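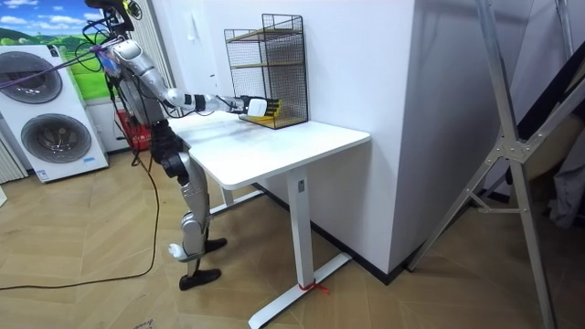
Desk diary, 2019-08-12

Back at the desk again! I said in my last entry that I was done fiddling with this corner and I meant it when I wrote it, but then I sat down with my coffee and looked at the smudges on that white top and that was my morning gone. White desks, I love them, I would buy another one tomorrow, but they show every sleeve and every cup. I've gone over it with the dry cloth, the damp cloth and the spray that smells like fake lemons, and there are still faint marks if you look along it toward the window. I'm going to try plain dish soap next.

The rack I am keeping. It's the black wire mesh one with the light wooden shelf boards, one up high and one lower down, and I have put it in the back corner against the wall. I tried it at the front first (bad, I kept catching my elbow on it) and then in the middle of the back edge, where it looked like a store display. In the corner it behaves. It cost 39 dollars at Yimer and I went back and forth over it for most of a week, because there was a cheaper one in all white, but I think a white rack on a white desk against a white wall would have made me feel like I was in a dentist's office. The pale wood warms it up a little.

The boards lift out, too, which I only found out when I was wiping the mesh. So now I'm wondering about putting both of them low and leaving the top open for tall things. Or the other way around, with the tall things underneath? I have been moving this around in my head all day. The mesh sides are great for hooks, by the way, and I have a whole bag of S-hooks from the kitchen at the old place that I never found a use for in Zanotdale.

There's still that little red tie down on the foot of the desk, right where the column goes in. I keep meaning to snip it off. I've gotten kind of fond of it, so it can stay until September at least.

Lunch was toast, eaten standing up. Then I got into the basket question.
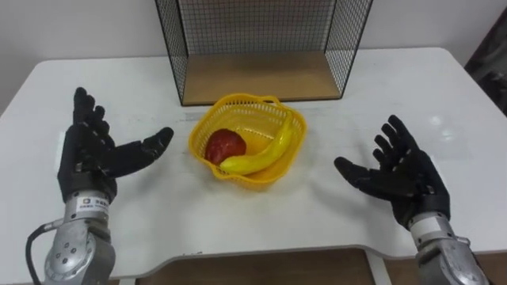

Zanotdale Tidy Desk Club — diary pages

So, the basket. I like a basket in the middle of a table, I always have, my whole family puts one there and throws everything into it. Keys, stamps, rubber bands, the one glove. On this table it makes sense too, because of the way the front edge curves in. You pull your chair right up into the curve and the middle is the easiest place to reach with either hand, so whatever lives there is what you'll pick up all day long. The trouble is that it's also exactly where I want to put my notebook.

I gave it 90 minutes this afternoon with the basket in the middle and then I moved it over to the side, and I missed it right away! I reached for the tape and got nothing but tabletop. So it went back. Maybe I just need a smaller notebook.

I do like the rounded corners at the back of this one. My old desk in Reron had sharp ones and I have walked into them more times than I can tell you — I had a bruise on my hip that I swear lasted from moving in to moving out.

The club's challenge for this round is to get down to 10 things within arm's reach, and I am nowhere close. Pens are what's killing me. Do they count as one thing if they're in a cup? I'm going to say yes until somebody at the next meeting tells me otherwise. The Drodix label maker is out for sure, it can go in the closet, I have used it 2 times and one of those was to label the label maker.

For tomorrow: dish soap on the gray streaks, find the S-hooks, decide about the shelf boards. And call Yimer to ask if they sell the wooden boards separately, I'd like a third.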